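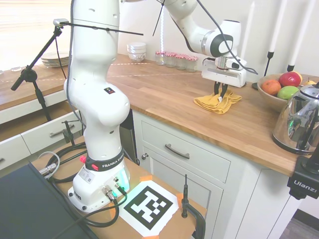 Manipulation & Grasping > Methods and Results

Thread: Dropping the first second of every demo made our towel policy better. Talk me out of it.

larnholm_lab_rat
Posted Saturday, 9:40 am

We have 375 teleoperated demos of one task. Pick up a yellow cloth from a kitchen counter, fold it in half, let go. Franka arm, parallel gripper, one wrist camera, two fixed cameras. The policy is nothing exotic, a diffusion head on a pretrained vision backbone. Internally the project is called Zurnatora, a name chosen by somebody who has since left and can't be blamed.

The baseline folded the cloth often enough to be shown to visitors and seldom enough that we made sure the visitors left early. It had one favorite way to fail. It would hover over the cloth, drift a little left, drift a little right, and stay there until the timeout like a man choosing a melon.

I went looking for those drifts in the training data and found them right away. They're ours. When an operator starts a demo there is a stretch of fiddling while they get a feel for where the arm is, and we'd been feeding all of it to the network as expert behavior. So I cut the start of every demo, up to the first sustained downward motion, and retrained with everything else the same.

Hover failures went from 38 to 6 over the same set of test starts. Same seeds, same checkpoint rule, same cloth. I ran it 3 times because I didn't believe it either.

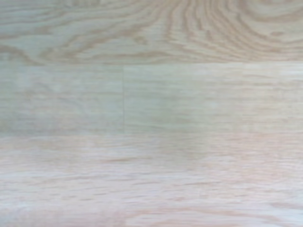
The other thing I tried was removing wrist frames with nothing but countertop in them. My thinking was that a picture of plain wood tells the policy nothing about where the cloth is, so whatever action goes with it has to come from somewhere else, and in our data "somewhere else" was an operator dithering. That filter helped a bit when used alone. On top of the trimming it did nothing I could measure.

So, questions. Has anyone seen this on rigid objects? And is there a respectable name for it, so I can stop writing "cut off the bad part" in my notes?

gripper_widow
Posted Saturday, 10:15 am

The respectable name is data curation. You get to charge more for it.

I'd be careful about the conclusion though. You removed the fiddling and you also removed the states it happens in. If a test rollout starts somewhere odd, your new policy has never seen an arm finding its way from odd to normal. Your test starts all look like your demo starts, I'm guessing?

larnholm_lab_rat
Posted Saturday, 10:22 am

They do. I was hoping that would take longer to come up.

torque_and_cheese
Posted Saturday, 11:05 am

Disagree with gripper_widow, at least for this task. The approach is short and the arm can see the cloth from the fixed cameras the whole way down. Dithering doesn't teach recovery, it teaches dithering. If you want recovery, collect recovery: put the arm somewhere stupid on purpose and have the operator drive straight back to the cloth.

We did that on Trerkero, which was drawers and cabinet doors, and a small batch of deliberate bad starts was worth more to us than another week of normal demos. The operators also enjoyed it, which had not happened before.

gripper_widow
Posted Saturday, 11:31 am

Drawers have handles. Handles stay where you left them. A towel that gets nudged on the way in is a different towel, and the little pause where a person looks at it again before committing might be the most useful part of the demo. I would not throw that out by stopwatch.

larnholm_lab_rat
Posted Saturday, 11:48 am

It isn't by stopwatch, it's by downward velocity. The thread title is lying to you for the sake of brevity. But fair, I did look at what gets cut, and a few of the trims run well past the fiddling, into demos where the operator went down, thought better of it, came up and regrasped. My rule wants the descent to be sustained, so it skipped the first attempt and threw it away. Those are the good ones, by your argument. I'll put them back and rerun.
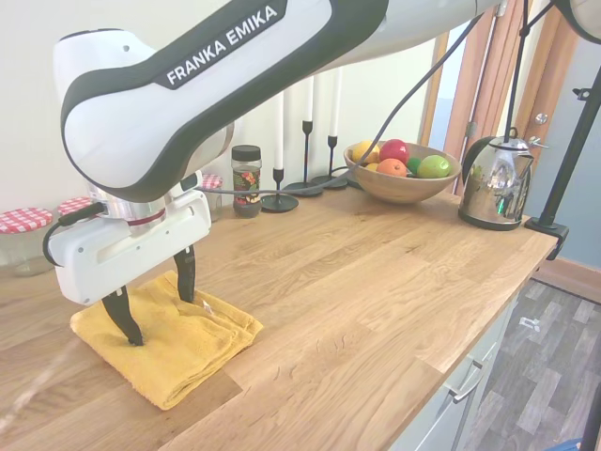

Berisha: Before you rerun, split the failures by grasp type. A policy that goes down with more confidence can also miss with more confidence. We had a trimming result that looked as good as yours, and most of the gain was hovers turning into bad pinches that our success check let through, the check being very forgiving about what counts as a fold.

larnholm_lab_rat
Posted Saturday, 12:20 pm

Our check is me looking at the final frame and typing y or n. I consider myself strict. I also consider myself someone who wanted the number to go up.

torque_and_cheese
Posted Saturday, 12:34 pm

Get someone else to label them, shuffled, both policies mixed together. It's an afternoon and a sandwich.

larnholm_lab_rat
Posted Saturday, 12:41 pm

Fine. Blind labels, regrasps put back, and a set of ugly starts so gripper_widow can sleep. Will post the table in this thread whichever way it goes, but if it goes badly expect the font to be smaller.

gripper_widow
Posted Saturday, 12:50 pm

Post the trimming threshold too, please. I have a folder of old demos that could use it.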